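I've had the Tretgate door paint kit sitting in my hallway since February, and six coats later (two doors, three coats each) I've got opinions!

Quick background. My place has the original interior doors, all of them the color of weak tea, and I got bored one winter and decided the whole house needed cheering up. I looked at the Domell range first but their sample pots cost nearly as much as a real can, so I went with Tretgate. The kit is 31 dollars and you get the paint, a foam roller, a tray and a little angled brush. The tray is flimsy. Mine cracked on the second door and I finished out of an old pie tin.

The paint itself is lovely to work with, though. It goes on thin and kind of streaky — don't panic — and by the third coat it evens out and has a soft sheen that doesn't show fingerprints too badly. 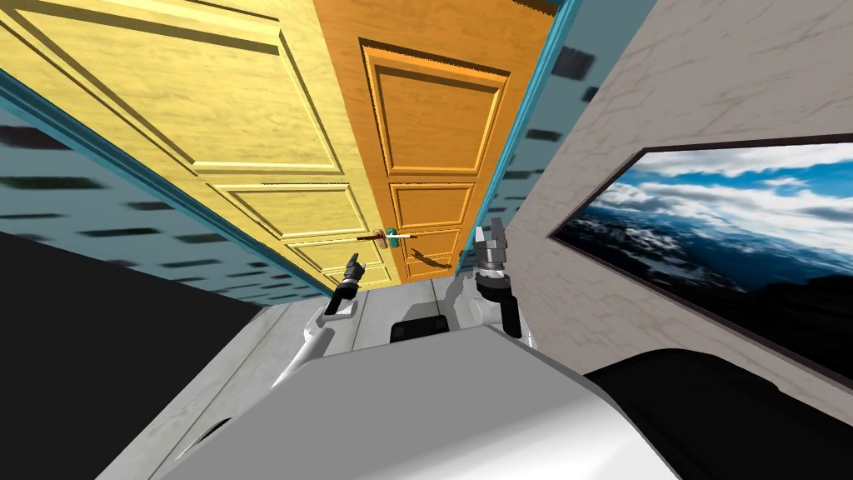
**Color choice**

I went back and forth on this for weeks. Yellow and orange next to each other sounds like a lot, and it is a lot, but strong colors really do wake up a narrow corridor. If you have paneled doors, think about going a shade darker on the moldings. It's fiddly work with the angled brush and I had to redo one corner, but I'd do it again.

**Prep**

The leaflet says a light sand and off you go. Nope! I started with 800 grit, which did nothing at all, and had to go buy something coarser from Clultley. Wipe everything down afterward and let it dry overnight. Take the handles off too, if yours will come off without a fight.

**Would I buy it again?**

The paint, yes. The kit, probably not. You can get the same paint on its own and put the savings toward a decent Moldovan roller, the one with the short handle. I still have the bathroom door to do, and I'm leaning toward green.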